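Progress report: two-arm cell, Entwistle unit
To: Pauline Tapley, Flollix
From: Reece Cropper
November 24, 2022

Pauline,

You asked for a page on where the money has gone and whether the cell is any better for it. It is, mostly. The exceptions are below, and I have put them before the spending so that you reach them while still in a good mood.

When I last wrote, in August, the left arm had a sag. You could send it to the same point twice and get two points. We blamed the software for a fortnight, on the grounds that the software was written by someone who has since left, and then Trarnow asked us when we had last checked the base plate bolts. We had not last checked them. Both base plates have now been taken off the front rail, cleaned, refitted and torqued in a cross pattern, and there is a sheet by the door where you sign to say you have done it again. It has been signed 3 times, which I am told is a habit forming.

The gripper fingers were the other long job. The old pairs had worn at the tips and would close on a thin handle and then let it slide out again, slowly, as if making a point. The new Flolum pairs are on both arms. The wrist cameras had to be realigned afterwards because you cannot change the fingers without leaning on the camera bracket, whatever the fitting instructions say.

We use scissors and the yellow tray for checking all this. They are awkward, thin, shiny in places and dull in others, and the handles give each finger something to miss. Between adjustments the arms work through the same set, and anything that has drifted tends to show up there first.
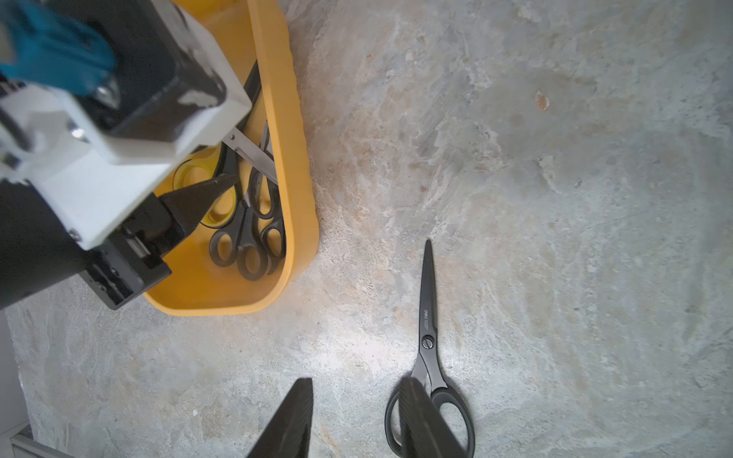
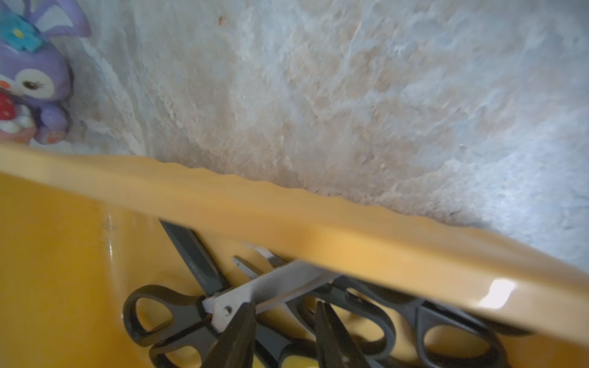 Wrist cameras, both with scissors and the gripper fingers in view. 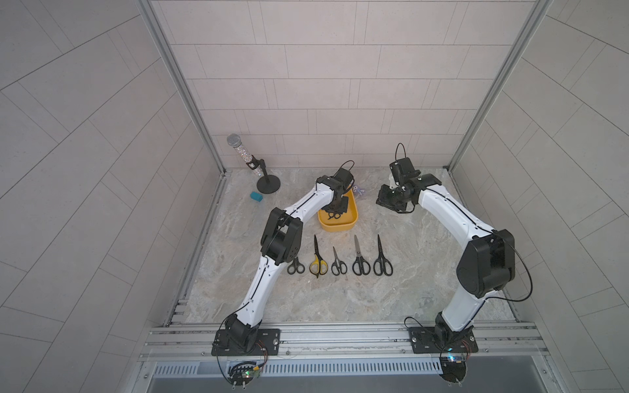
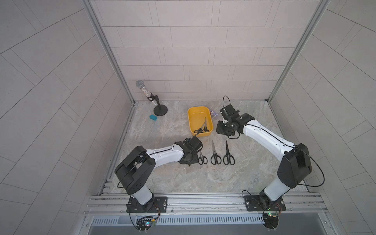 Since the refit we have logged 1,221 attempted picks, of which 1,070 were clean. The remainder were mostly the right gripper taking one loop of a handle and leaving the rest to fate. I would like that number smaller. A good part of it went away when we slowed the last stretch of the descent, and I expect more to go when the right wrist has its replacement bearing, on order from Trarnow and described by them as imminent for as long as I have known them.

Cables. The loops above the grippers are longer than I would choose, but the shorter set we tried in August pulled tight at full reach and stopped the arm with a noise I would prefer not to hear again. We went back to the long ones. The checking routine now includes running each arm to its limits, by hand and with the power off, to see that nothing snags. The controller boards under the rail get a blow-out with air at the same time.

Spending: fingers, bolts and a decent torque wrench are paid for. The bearing is committed but not invoiced. We lost 38 hours to maintenance over the period, a good deal of it the fortnight mentioned above, so I would not expect to lose as much again unless we find something else we had not last checked.

Still to do before the next report:

Fit the bearing, if it exists.
Recheck the left arm against its reference points and write the results down somewhere other than the whiteboard.
Agree with Flollix who holds the spare fingers. They are in my desk drawer at present.

I should like to keep the remaining budget where it is and not move any of it to the second cell until the right wrist is sorted. If you disagree, please ring me before the meeting.

Reece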